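Visit report: Paulauskas returns and sorting plant, Tilton
Regional Handling Group, plant visits series
Visit date: 03/05/2026

The group met at the goods-in door and was split in two for the walk round. Safety shoes and vests were issued at the desk. Phones were allowed everywhere except the packing office, where customer addresses are on the screens.

Paulauskas takes back mixed small goods for toy lenders, craft suppliers and two school equipment firms. Goods arrive in totes, are sorted by type, checked for damage, cleaned if necessary and put back into stock or scrapped. The largest account is Gellby, a toy lending service whose boxes come back with pieces missing, pieces added and pieces from other people's boxes. Gellby work is the reason the plant began looking at automation. The other accounts send goods in some kind of order. Gellby totes have to be tipped out and looked at piece by piece.

Floor layout

The building is a single hall with goods-in at the north end and dispatch at the south. Totes travel on a gravity roller line down the east wall and are pulled off by hand at the benches. There are 15 sorting benches, each with a lamp, a scale and a rack of bins at shoulder height. Cleaning is in a separate room with its own extraction. The buffer rack between goods-in and the benches holds 754 totes when full. It was close to full when we passed it, and Kęstutis Kairys, who runs the floor, said it stays that way through most of April, when the school accounts clear out their spring kits.

The roller line has no powered sections. A tote that stops halfway is pushed on by whoever is nearest. Kęstutis was asked whether a powered line would be the next purchase. He said it had been priced twice and dropped twice, as the benches are the limit and a faster line would only move the queue.

Manual sorting

We watched a full tote go through bench work. The sorter tips the tote onto a tray, spreads the contents with a flat hand and makes a first pass by size. Large pieces go straight to bins. Small pieces get a second pass, by color or by type depending on the account sheet. Anything broken or unrecognized goes in a gray tub at the end of the bench, which is emptied at each break and gone through by the lead.

The first pass is fast and mostly done without looking. The second pass takes up the greater part of the time and causes most of the complaints recorded in the shift book: stiff necks, sore thumbs, tired eyes late in the day. Benches were raised two years ago and the lamps changed, and both changes helped. Rotation was tried at the same time. Sorters now move between sorting, cleaning and tote preparation every two hours.

The target for a bench is 1000 pieces per shift on Gellby goods. It is higher on the school accounts, where whole kits can be checked by weight. Kęstutis did not want to give actual figures per bench and the group did not press him. He did say that the spread between the best bench and the slowest is smaller than it was before rotation.

Tote preparation is worth a note for members with similar operations. One person opens the tote, removes packaging and paper, takes out anything sharp and attaches the account sheet. The plant found that doing this at the bench cost more time than the sorting itself on bad totes. The preparation table stands at the head of the line, next to the baler, and has its own stock of gloves and a magnet on a pole.

The second half of the visit covered the robot cell and the talk with staff. 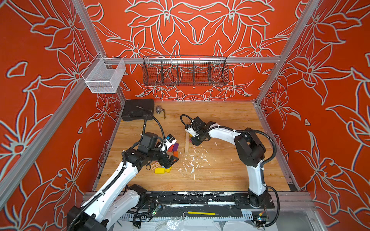
Report by Wulan Hartono (part 2: robot cell and staff discussion)
Part 1 by Steinar Frandsen

The cell is at the south end of the hall, past the last bench. It runs under a control package called Wirnevari, which the plant licenses by the year. Tõnu Kairys, process engineer, took us through it. Groups of four were let up to the front rail in turn.

Two arms share one wooden work surface, enclosed on three sides by orange-red panels with a large flower print. Both carry black grippers on this job. During our turn the left arm was working at a group of toy blocks in mixed colors, while the right was positioned over a thin strip of wood near the middle. Wire baskets hang from an aluminum crossbar at the back, one of them black and divided into five compartments.

Tõnu described the task in terms of the bench routine from part 1. The cell does the second pass only. It receives small pieces after the size pass, and it has to pick one piece at a time, identify it and place it. The size pass remains manual and there is no plan to change that. A person can clear a tipped tote with a few sweeps of the hand, and two grippers picking singly cannot come near that speed.

Blocks are the easy case. They have flat parallel faces, a strong color and a size that suits the gripper opening. Thin flat parts are harder. If a strip or card lies flush on the surface, the fingers have to come down within a small height window, and a miss either closes on air or presses into the wood. The present method is to slide the part until one end can be gripped. It succeeds often enough to be useful on wood strips. Printed cards are still sent back to the benches as a class.

Transparent parts are excluded too, along with anything soft, anything on a string and anything heavier than the limit set in the recipe. The excluded list is printed on a sheet beside the cell. Tõnu said the sheet has become shorter since the start, though two items came off it too early and had to be put back.

A question was asked about how pieces are identified. Each recipe holds a set of reference views for the account. The software returns a class and a confidence value, and anything under the threshold is placed to one side for a person. The threshold is set per account. On Gellby goods it is set high, so more pieces are put aside. The customer would sooner wait for a box than receive the wrong piece in it, and this was written into the contract.

Changeover between accounts consists of clearing the surface, swapping the hanging baskets, loading the recipe and running a short check with known parts. Baskets are hung by hand. A quick-change bar was considered, but the baskets are bought from a shop supplier in several sizes and the hooks differ. The check takes longer than the swap.

What has changed for the sorters

Shona Dow is the shift lead for the benches and joined the plant before the cell was installed. The group had half an hour with her in the canteen, without management present, which the plant offered without being asked.

There are 17 sorters on the day shift, the same number as before. Nobody was let go on account of the cell. Two people who left for other reasons were replaced, one of them by a sorter who now divides the week between a bench and the cell. Overtime in the busy months has come down. Shona noted that some sorters counted on that money and were not pleased. It was raised at two staff meetings and settled with a change to the shift allowance, the terms of which she did not give.

The work itself has shifted toward exceptions. Pieces the cell puts aside arrive at the bench as a tray of odd items with no easy ones among them. Sorters found this more tiring at first than an ordinary mix, and the bench rate on those trays looked poor on paper. The plant now records exception trays separately and does not apply the piece target to them. Shona considers this the most important change made since installation, and said it should have been in place on day one.

A second change concerns who may stop the cell. Originally only Tõnu and one technician could pause and clear it. A stuck part in the evening could then hold up an account until morning. Six sorters have since been trained to pause, clear, restart and log the stop. Each stop gets a line in a paper book, with the time and a word or two on the cause. The book is reviewed weekly with Tõnu, and recipes are changed on the strength of it.

Training takes two half days plus a supervised shift. It is voluntary and carries a small pay supplement. There is a waiting list. Shona would like all sorters trained, including those who do not want regular cell work, so that cover does not depend on who is on holiday.

Complaints about thumbs and eyes have gone down in the shift book on Gellby days. She was careful to add that rotation, the lamps and the cell came in close together and that the plant cannot separate their effects.

Points raised in discussion

Noise at the cell is low and conversation at the rail was possible without raising voices. The baler is louder.

Members asked about payback. Kęstutis said the cell was not justified on labor savings and would not have passed on that basis. The case was made on evening capacity and on the Gellby error rate, both of which are reviewed with the customer every quarter.

A second cell has been discussed. The floor space is available if the scrap cages are moved. Tõnu would prefer to get cards working on the present one first. Shona asked that any second cell be placed nearer the benches, as the walk with the exception trays is the length of the hall and the trays are carried by hand.

Copies of the exception tray record sheet and the stop log layout can be requested from the group office. The plant asked that they not be posted online.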